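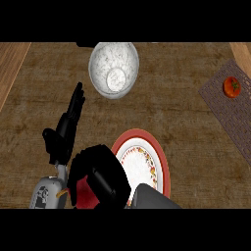 图1 仿真桌面场景，机器人第一视角。桌上有碗、盘和餐垫，番茄置于餐垫上。

双臂桌面操作仿真实验规范的制定与试用
课程项目报告，2023年12月
小组成员：Narayanan Amin、Sheldon Paquette、Mackenzie Carrier
指导教师：Zachary Morin

1 背景

本组承接上一届的Penner项目，任务为双臂机器人在桌面上的抓取与放置。接手时发现，上一届留下的记录无法复现：同一任务名下的初始位姿不一致，成功判据写在代码注释里，且前后改过两次。本学期的工作重点因此调整为实验规范，控制策略沿用原有版本，未作修改。

规范内部代号为Rirnholm，适用范围限于仿真环境。实机操作的安全要求由实验室另行规定，本报告不涉及。

2 术语

场景：桌面、物体、机器人及光照的一组完整参数。
回合：从复位到终止条件触发的一次运行。
干预：回合进行中由操作者发出的任何指令，包括暂停。
静置区：双手在任务开始前应停留的空间范围。

3 规范条文

3.1 场景定义
每个场景须有独立的参数文件，物体位姿以桌面坐标系表示。随机化范围写入同一文件，不得写在脚本中。餐垫等扁平物体允许绕竖直轴旋转，旋转角须逐回合记录。图1中的餐垫即为斜置，若只记录中心点位置，番茄相对于餐垫边缘的关系无法还原。

3.2 初始状态
复位后，手部与任何可操作物体之间不得存在接触力。在视图中，手部与盘沿重叠不等于接触，判断以物理引擎输出的接触信息为准，不以图像为准。

3.3 视角与遮挡
第一视角画面中，机器人自身常遮挡近处物体。图1中盘子的一部分即被机器人部件挡住。规范要求每回合保存首帧，目标物体在首帧中被遮挡的，回合标记为“遮挡”，单独统计，不得剔除。

3.4 成功判据
判据须在运行前提交，提交后冻结。放置类任务要求物体与目标面接触、手指完全松开，并保持静止5秒。三项中任一项不满足，记为失败。

3.5 干预
发生干预的回合一律不计入成功，日志中注明干预时刻与指令内容。

3.6 版本
仿真器、机器人模型和策略权重的版本号写入日志文件头。版本变更后，此前的结果不得与新结果合并。

4 试用

试用共设16个场景，合计400个回合，由Mackenzie Carrier执行，Sheldon Paquette复核日志。复核者不参与运行，仅依据日志和首帧判断回合是否有效。

复核中有7个回合被判无效，原因均为日志缺少餐垫旋转角。问题出在导出脚本，该字段为零时被当作空值丢弃。脚本修正后，这些回合按原随机种子重跑，并保留原始日志备查。

条文3.3在执行中有分歧。初稿只写“目标物体被遮挡”，未规定遮挡比例，两名成员对同一首帧给出不同标记。现行做法是由分割掩码计算可见面积，与无机器人时的渲染结果相比，低于一半即标记。阈值为本组自行设定，尚无充分依据。

条文3.4的静止要求对番茄一类近似球形的物体偏严。物体松手后有微小滚动，线速度衰减较慢，部分回合因此超时。本组没有为此放宽判据，仅在结果表中增列“超时”一栏。

5 与其他小组的对照

Jade Carrier所在小组使用Iltisine平台，采用人工观看录像的方式评定成功。两组交换了部分日志，按各自规则重新评定。结果不一致的回合集中在松手环节：录像中手指看似已离开物体，接触信息显示仍有单指接触。双方同意以接触信息为准，但对方平台的接触数据采样率较低，短时接触可能漏记。

6 遗留问题

a）双手协同任务的静置区目前按单手分别定义，未考虑两手之间的最小距离。
b）光照参数已记录，但未纳入随机化。
c）遮挡阈值需要用其他物体组合检验，盘、碗等开口容器的可见面积算法尚未统一。
d）规范文本与Grurnberg服务器上的模板存在两处措辞差异，以服务器版本为准，下次修订时合并。

附录A为参数文件模板，附录B为日志字段表，均随代码提交。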